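Flitska, "Grenemel" (double LP)

I've been going back and forth on this one since January and I've now played it enough that the people downstairs have started humming the quiet bits, so I suppose it's time to write something down.

If you don't know Flitska, they're the doom band from Cletley who put out two very long, very slow demos and then vanished. Grenemel is their first proper album, 600 copies on vinyl, and it's a big step up. It's still slow! The opener takes a good while before the drums come in at all, and when they do they sound like somebody moving a piano down a staircase (I mean that as the highest praise). But there are tunes now. I caught myself singing the riff from side B while queueing at the post office, which never happened with the demos.

The big change is Preben Hviid on guitar. The old stuff had one guitar doing everything and it got a bit muddy, all that fuzz with no room to breathe. Now you've got one playing the heavy part low down and Hviid wandering about on top with this thin, lonely tone, almost like an old surf record played at the wrong speed. On "Ilie" he holds a single note for what feels like a whole season and then lets it slide off pitch, just slightly, and the hairs on my arms went up. Best thing on the record by miles.
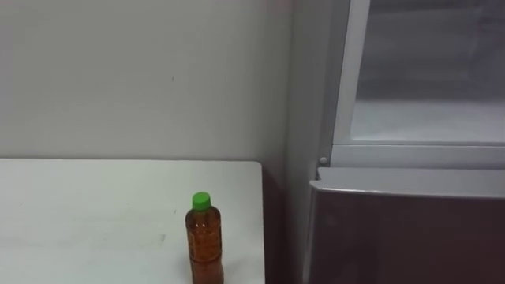
Side C is where I have my doubts. There are two tracks on it and the first is mostly organ and somebody breathing near a microphone. I like a bit of atmosphere as much as the next person with too many Sunn-shaped gaps in their shelf, but it goes on and on, and by the end I'd usually wandered off to put the kettle on. The second one wakes up halfway through with a really nasty gallop, the only fast passage on the whole album, and then it's over just as you're getting into it. I'd have swapped the proportions round.

Vocals will split people. The singing is cleaner than before, quite high and a bit churchy, and the growls only turn up for the last verse of things. I've come round to it. My brother thinks it sounds like a carol service in a car park and won't be moved.

A word about the pressing. Mine's quiet, flat and properly centred, which for a small run like this is a relief. The bass is huge without turning to mush, though I did have to nudge my tone controls down a touch for side A. The inner sleeves are plain paper and one had split along the bottom by the time it reached me, so have some spares ready. Lyrics are printed in dark grey on black. Why do bands do this? I had to hold the insert under the lamp and tilt it.

I also played the download on the bus to work to see how it held up on cheap earphones. Not brilliantly. The organ track disappears completely under the engine and Hviid's lead parts come out a bit scratchy. This is one for a proper pair of speakers in the evening, with 12 minutes free for "Ilie" at the very least. 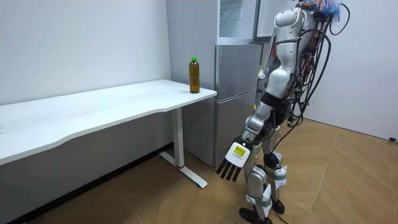 Marek disagreed with me about side C in the comments within the hour: the organ piece is the whole point, he reckons, and the gallop only works if you've sat through it without getting up. Fair enough, I did try that on Wednesday with the lights off and it was better. Still too long.

I'm giving it 4 out of 5, with the missing point down to the breathing. If they tour it I'll be there with earplugs in.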